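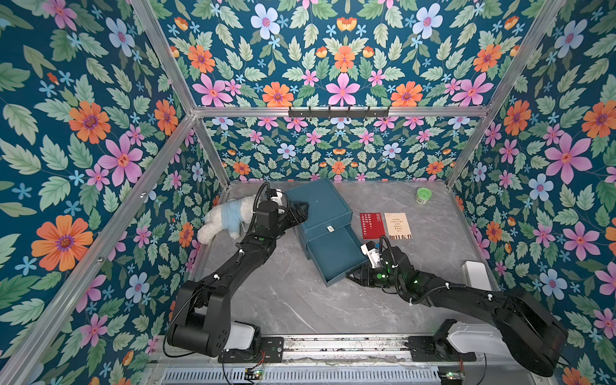
What should a department price first when it plans a two-arm workcell?

Price the cell as installed, starting with the arms, their controllers and the mounting structure, and then add the items that wear out. The arm quotation is the largest single line, but it is a poor guide to the total. The worked budget in these notes has 31 lines, and only two of them are arms.

Unit 6 handout. Budgeting for a tabletop manipulation cell
Read before the November session. Bring the blank worksheet.

6.1 Scope of the purchase

The case used in this unit is the Genditz cell, a pair of arms on a common rail inside an aluminum extrusion frame. The task set is handling small household items: opening a drawer, moving cards and soft toys, placing things into a box and taking them out again. Payload is low. Reach and wrist clearance decide the arm model.

Write the task list before asking for quotations. A supplier who receives only "two arms, tabletop" will quote the model in stock. The request should state the heaviest object, the narrowest opening the fingers must enter, the farthest point to be reached by each arm, and whether both arms must reach the same point.

6.2 Capital lines

Group the capital lines as follows.

Arms, controllers and emergency stop circuit.
Rail, mounting plates and fasteners.
Frame, crossbars and removable side panels.
Wrist cameras and one fixed camera.
Workstation, storage and network hardware.
Power distribution and cable management.

The structural lines are often underpriced. In the Pelusberg bid the rail, plates and frame were entered as a single allowance of 1,809 dollars, with no drawing attached. The allowance covered the metal. It left out cutting, end caps, brackets and delivery. Ask for a cut list and price each length.

Side panels deserve their own line. Printed backgrounds are changed between data sets, and each change uses panel stock and labor. Enter the number of changes planned for the year and multiply.

6.3 Fingers and wrist hardware

Finger geometry should be chosen from the narrowest slot in the task list. Tapered fingers can enter a gap that a wide parallel jaw can't, but the tips are thinner and should be budgeted as consumables. In the Rizk quotation a replacement finger pair is 21 dollars. At one pair per arm per month the annual cost for a two-arm cell is 504 dollars, and that figure belongs in the operating budget.

A camera at the wrist adds mass, a cable and a clearance problem. Check the following before approving the line:

Minimum focus distance against the distance from lens to fingertip.
Cable length through the full wrist rotation.
Behavior with glossy objects under the planned lighting.
Price and lead time of the cable alone. 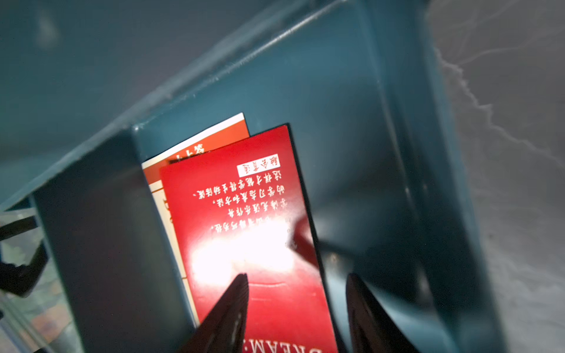

TASK OBJECTS AND FIXTURES

Cards standing in a metal compartment are a useful case for costing. The card is cheap. The compartment takes the contact from the fingers, and a painted metal edge that is touched many times a day will show chips and scuffs. Glossy card stock also returns glare to the camera, so a lighting diffuser should be entered here if it has not been entered under cameras.

Objects are bought in sets. Each object used in a recorded task needs a spare of the same size, color and finish, bought in the same order. A replacement bought later may differ, and the earlier recordings then no longer match the later ones. The Dola worksheet carries a single "props" line of 601 dollars for the year with no breakdown. This is acceptable for a first estimate and should be rejected at final review.

Break the line into four parts:

a) Rigid containers and drawers. Two of each.
b) Flat printed items. Ten of each.
c) Soft items. Three of each, plus cleaning.
d) Small containers. Four of each.

6.4 Operating lines

Operator time is the main operating cost. For a teleoperated cell, budget paid hours separately from recorded hours. Resetting objects, recovering from faults and checking files all take paid time. If no local record exists, use a ratio of two paid hours to one recorded hour and revise it after the first month.

Storage grows with the number of cameras. Cost it per recorded hour and include one backup copy.

Service contracts for arms in this class normally exclude grippers, cables and anything mounted by the buyer. Read the exclusions and move each excluded item to the consumables sheet.

6.5 Exercise

Complete the worksheet for a second cell on the Genditz plan. Assume the workstation is shared and the fixed camera is not. Show the following totals:

Capital, excluding tax.
First-year operating cost.
Cost per recorded hour at half and at full use.

State the three lines with the greatest uncertainty and name the document that would settle each one (quotation, drawing, log or contract). Worksheets with a contingency line above ten percent must list what the contingency is expected to cover.

Reading for Unit 7: acceptance tests and payment milestones, sections 1 to 4.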